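**Desktop-arm guideline moves to second draft**

The Durkau working group has released the second draft of its good-practice guideline for small desktop manipulators, the hobby-servo arms now common on office desks, in teaching rooms and in data-recording setups. Comments are open until the end of June. The text runs to 18 pages, down from 68 in the first draft, and most of the material on industrial cells has been removed.

The guideline covers arms with printed or molded links that are driven by hobby servos and placed on an ordinary desk. Such machines are usually too weak to fall under a site's existing rules for guarded equipment, and many sites have no written procedure for them at all. The draft asks for a short one, kept within reach of the arm.

Section 2 deals with mounting. The base must be fixed to a block or plate heavy enough that the arm cannot tip at full reach with its rated load. Wood is accepted as a base material, provided that the servo mount is bolted or screwed and not held by adhesive alone. Controller boards may share the base with the arm, but connectors must stay accessible and cables must leave the base on the side away from the work area where the layout allows.

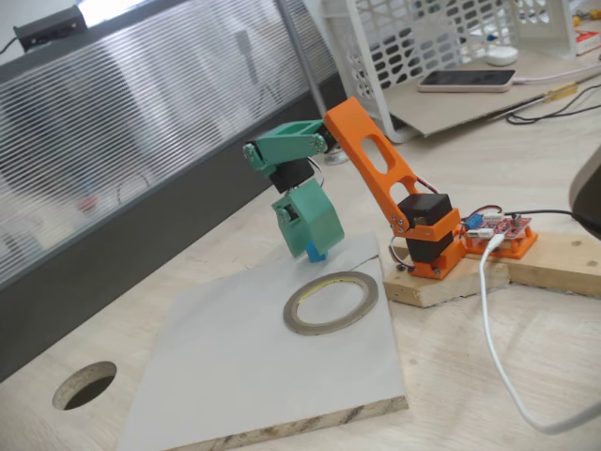
Wayne Marsden objected to the cable clause in a written comment on the draft, saying that on most small arms the servo leads are short and the board ends up wherever the leads will reach. He asked that the clause be reduced to a requirement that no cable may enter the swept volume of the gripper, and that the choice of side be left to the builder. A second point in his comment concerns strain relief on USB connectors, which he would make mandatory on the controller side.

The editors have marked the first point for discussion and accepted the second. Revised wording is expected in the next draft.

Section 3 sets out the work surface. Objects that are to be handled should lie on a flat panel or board whose position is marked, so that a session can be repeated after the desk has been cleared. Items not needed for the task should be moved out of reach of the arm or listed in the session log. Brestell, which supplied trial results for this section, had proposed a ban on all loose items on the desk. The group judged that impractical for shared offices and kept the log entry instead. 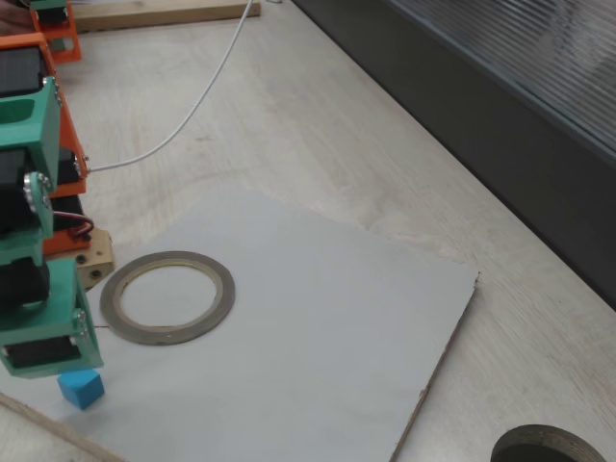 Approach height is treated in the same section. The gripper is to pause 5 mm above the target before closing, and the pause must be long enough for an operator to stop the motion by hand switch. For soft targets such as foam, the pause may be omitted once the motion has been run through without a fault at reduced speed.

Section 4, on supervision, has changed least. One person must remain in the room while the servos are powered, and power is to be removed before any object is repositioned by hand. Unattended runs are outside the scope of the guideline – a separate note is being prepared by Lapiņa.

Two annexes have been added. Annex A is a one-page checklist for use at the start of a session. Annex B gives a labeling scheme for printed parts, contributed by the Prenden project, with fields for material, print date and date of last inspection. Both annexes are informative and carry no requirements.

Comments should cite the clause number and include proposed replacement text. Those received without replacement text will be logged but may not be discussed.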